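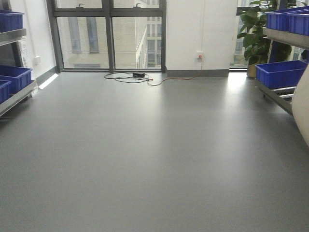

Looking After a Sealed Concrete Floor

Sealed concrete is easy to live with as long as grit stays off it. Most of the dull patches people complain about are fine scratches from sand carried in on shoes, and no cleaner will take those out.

Everyday cleaning

Sweep with a soft broom or run a dry microfiber mop over the floor every day or two. Use a vacuum only if it has a hard-floor head. Beater bars leave marks on a soft sealer.

For washing, fill a bucket with warm water and add a small squirt of pH-neutral floor soap. Wring the mop until it no longer drips. Work from the windows back toward the door, and change the water when it turns cloudy. Go over the floor once more with plain water if it feels tacky afterward.

What to keep off it

Vinegar, lemon juice and bathroom descaler all etch concrete once they get through the sealer. Bleach and ammonia can cloud the finish. Steam mops are a bad idea on acrylic sealers, which soften with heat.

Wipe up oil, wine and coffee right away. If an oil spot has already gone in, cover it with baking soda mixed to a paste with water, leave it overnight under plastic wrap, then scrape it up with a plastic scraper and rinse. Old spots may need 2 rounds.

Checking the sealer

Put a few drops of water on the floor in a busy area and wait 5 minutes. If they still bead, the sealer is fine. If the concrete darkens underneath, it is time to recoat. Test by the front door and in front of the sink first.

Before recoating, find out what was used last time. Water-based acrylic will not always stick over an old wax. Try a patch inside a closet and leave it a full day.

Winter

Road salt is hard on the finish. From December on, keep one coarse mat outside the door and an absorbent one inside, and shake both out often. Lift the inside mat at night so the floor under it can dry. Rubber-backed mats can stain some sealers, so choose a woven backing or felt.

Felt pads on chair legs pick up grit too. Replace them when they go flat.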